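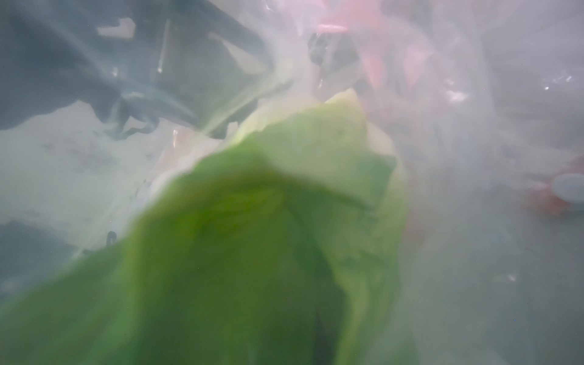
Reading Private Diaries as Sources
Handout 4: The daily entry and what it leaves out

Before the seminar please read the first two parts of the Dromov diary in the course reader. The diary was kept by a farm daughter in the village of Petance. Her Christian name does not appear anywhere in the text, so in this course we call her the Petance diarist. The book has 576 written pages and 898 entries. Our reader gives 200 of them, in English translation.

1. What is an entry?

It is easy to think that one entry is one day. In the Dromov diary this is often wrong. In the harvest months she writes for several days at one sitting, and we can see it in the ink, which stays the same, and in the hand, which becomes larger and more tired towards the end. The translator has kept her own divisions. When you quote, give the entry number and not the page, for example (Dromov 379).

2. Work and weather

Most entries begin with the weather and go on to work: washing, baking, hoeing, mending, carrying water. Students sometimes pass over these lines and look for the "real" content. I ask you not to do this. The order in which she names the tasks tells us which of them she thought worth naming first. Compare two entries from the reader:

"Cold and clear. Washed until noon. Mother ironed. I cut out a blouse for my sister and spoiled one sleeve."

"Rain. Churned. The calf is no better. Went to Skoltness with Father for salt and came home after dark."

In the first entry the blouse comes last, yet it is the only thing she gives a detail about. In the second, the journey to Skoltness must have taken the bigger part of the day, and she gives it one short sentence. Try to say what follows from this, and also what does not follow.

3. The kitchen garden

She never describes the garden as a whole. We learn of it by single words, such as beans, onions or lettuce, and mostly when something is picked or given away. 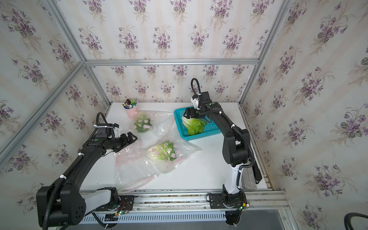 A head of lettuce in a turquoise mesh basket.

For the seminar, collect all garden words from March to June and put them beside the names of visitors. You will find that gifts of vegetables go mostly to the same two houses. Hodžić, the neighbouring house, receives something nearly every week in spring, but there is no word of anything given back. Was nothing given, or was it only not written? Both answers have been defended and I do not expect you to choose one.

4. Silence

From December the entries become very short, and for some days there is only one word, "Same." Be careful here. A short entry can mean illness, sorrow, lack of lamp oil, or simply a dull day. If you claim one of these, you must show a second place in the diary which supports it.

Questions for preparation

Who, in your opinion, was expected to read this diary?
Which person in the household is named least, and in what kind of sentence?
Find one entry in which she corrects herself. What was crossed out, and why has the translator kept it?

Written task

Choose five entries which follow one another and write a commentary of two pages. Do not retell the entries. Explain words which a reader of today would not know, and mark clearly where you are guessing. Bring one printed copy to the seminar. The glossary of household terms is at the back of the reader, after the map of Petance.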